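Trovent Handdampfglätter im Test: drei Monate statt Bügelbrett

24. Juli 2024

Seit April steht bei mir der Handdampfglätter von Trovent im Schrank, das kleinere der beiden Modelle, ohne Standfuß und ohne Schlauch. Gekauft habe ich ihn selbst, bei Londoño in der Haushaltsabteilung. Vorher habe ich zwölf Jahre lang mit einem Zorkow-Bügeleisen gebügelt, das noch funktioniert und weiterhin benutzt wird. Wofür noch, steht weiter unten.

Lieferumfang

Im Karton liegen das Gerät, ein Bürstenaufsatz, ein Messbecher, ein Hitzehandschuh und eine Anleitung in sechs Sprachen. Der deutsche Teil ist verständlich, nur die Abbildungen sind sehr klein gedruckt. Eine Tasche gibt es nicht. Der Bürstenaufsatz wird aufgeklickt und sitzt fest, beim Abnehmen muss man anfangs etwas Kraft aufwenden. Der Hitzehandschuh ist für meine Hand zu groß und rutscht beim Arbeiten, ich nehme einen alten Topfhandschuh.

Technische Daten und Handhabung

Leistung: 1.000 Watt
Tank: 194 ml
Gewicht ohne Wasser: 584 g auf meiner Küchenwaage
Kabel: 2,5 m, fest angeschlossen
Aufheizzeit: 30 Sekunden laut Anleitung

Die Aufheizzeit stimmt, wenn man Wasser aus der Leitung nimmt, das schon eine Weile im Zimmer gestanden hat. Mit sehr kaltem Wasser dauert es etwas länger. Eine Kontrollleuchte am Griff wechselt von Rot auf Grün. Bei Sonne am Fenster ist die Farbe schlecht zu erkennen.

Mit vollem Tank liegt das Gerät kopflastig in der Hand. Bei einem Hemd stört das nicht, bei zwei Vorhangschals merkt man es im Unterarm. Die Dampftaste lässt sich feststellen, man muss sie also nicht dauernd gedrückt halten. Das Kabel dürfte länger sein. Meine Kleiderstange hängt auf der falschen Seite des Zimmers, und ohne Verlängerung komme ich nicht hin.

Der Tank wird von unten abgezogen und unter dem Hahn gefüllt. Der Verschluss ist ein Gummistopfen an einer Lasche. Wenn er nicht ganz eingedrückt ist, tropft es auf den Boden oder auf das Hemd. Mir ist das zweimal passiert, danach habe ich darauf geachtet.

Hemden und Blusen

Baumwollhemden werden ordentlich, aber nicht glatt wie vom Brett. Am Rücken und an den Ärmeln reicht mir das Ergebnis für einen normalen Arbeitstag. Kragen und Knopfleiste bleiben leicht wellig. Man kann den Kragen mit der freien Hand spannen und von innen dämpfen, dann wird es besser. Wer Bügelfalten in der Hose will, braucht weiterhin ein Eisen, dafür ist dieses Gerät nicht gebaut.

Bei Viskose ist der Dampfglätter klar im Vorteil. Meine Blusen haben vom Bügeleisen an den Nähten glänzende Stellen bekommen, mit Dampf bleibt das aus. Auch Plissee geht gut, solange man von oben nach unten arbeitet und den Stoff nicht auseinanderzieht. Leinen kann man vergessen. Ein Leinenhemd habe ich mit einer ganzen Tankfüllung bearbeitet und danach doch aufs Brett gelegt.

Wolle

Eine Strickjacke von Vindaddale, die ich nur selten wasche, hänge ich über Nacht auf und dämpfe sie am Morgen mit etwas Abstand. Die Sitzfalten im Rücken gehen heraus, der Geruch vom Restaurantbesuch auch zum größten Teil. Den Bürstenaufsatz lasse ich bei Strick weg, er zieht Fäden. Bei einem Wollmantel ist er dagegen brauchbar und nimmt nebenbei Flusen mit.

Vorhänge

Dafür hatte ich das Gerät eigentlich gekauft. Die Schals im Wohnzimmer sind bodenlang, und auf dem Bügelbrett ist die eine Hälfte immer wieder verknittert, während man an der anderen arbeitet. Hängend gedämpft brauche ich für einen Schal etwas mehr als eine Tankfüllung. Man steht dabei auf der Leiter, mit heißem Gerät in der Hand, und sollte den Griff nicht wechseln müssen. Ich fange oben an, steige dann ab und mache den Rest im Stehen. Knicke aus der Verpackung verschwinden nicht im ersten Durchgang. Am nächsten Tag noch einmal darübergehen hilft.

Tropfen und Kalk

In der Anleitung steht, dass Leitungswasser erlaubt ist. Bei uns ist es hart, und nach sechs Wochen kamen die ersten weißen Krümel aus den Düsen, zum Glück auf ein helles Handtuch. Seitdem mische ich zur Hälfte mit destilliertem Wasser. Entkalkt wird mit Zitronensäure, die man einfüllt, kurz aufheizt und dann über dem Waschbecken ausdampfen lässt. Der Vorgang dauert eine Viertelstunde und riecht unangenehm. Essig schließt der Hersteller aus.

Wenn man das Gerät waagerecht hält, spuckt es. Im Test war das bei jeder Füllung so, unabhängig vom Wasserstand. Laut Anleitung soll eine Neigung von 45 Grad möglich sein, bei mir ging das nur mit halb vollem Tank. Auf Seide habe ich deshalb immer zuerst ein paar Stöße in die Luft abgegeben, bevor ich an den Stoff gegangen bin.

Lautstärke und Verbrauch

Die Pumpe brummt, vergleichbar mit einem Aquariumfilter, der nicht richtig steht. Radio hören geht daneben, telefonieren nicht. Den Stromverbrauch habe ich nicht gemessen. Für ein einzelnes Hemd ist man schneller fertig als mit Brett und Eisen, für einen Wäschekorb voll Hemden würde ich beim Zorkow bleiben. Es hat mehr Gewicht, und genau das braucht man bei fester Baumwolle.

Was gefällt

Schnell betriebsbereit
Schonend bei Viskose und Wolle
Feststellbare Dampftaste
Passt stehend ins Regal

Was nicht gefällt

Stopfen am Tank schließt schlecht
Spuckt in waagerechter Haltung
Kabel zu kurz
Handschuh unbrauchbar

Eine Kaufempfehlung gebe ich mit der Einschränkung, dass das Gerät ein Bügeleisen nur ergänzt. Für eine Person mit wenigen Hemden kann es reichen. Das größere Modell mit Standfuß hat einen Tank, mit dem man vermutlich beide Vorhangschals schafft, ich hatte aber keinen Platz dafür.
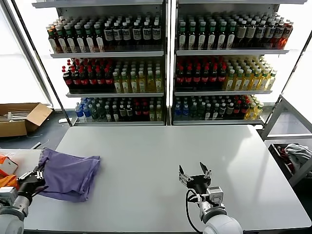
Bei Tüchern und Schals hängt das Ergebnis stark davon ab, wie der Stoff vorher gelegen hat. Ich dämpfe sie am Kleiderbügel mit Klammern, den Aufsatz abgenommen, und ziehe unten leicht mit der Hand. Liegt ein Tuch so unregelmäßig zusammengelegt da wie das fliederfarbene auf dem hellgrauen Tisch, bringt Dampf von oben wenig, er erreicht nur die äußere Lage. Man fasst den Stoff besser an einer Ecke, schüttelt ihn aus und hängt ihn auf. Eine glänzende Naht dämpfe ich zuletzt und mit mehr Abstand. Danach bleibt das Tuch zehn Minuten hängen, bevor ich es zusammenlege. Wenn man es gleich faltet, ist der Knick wieder drin.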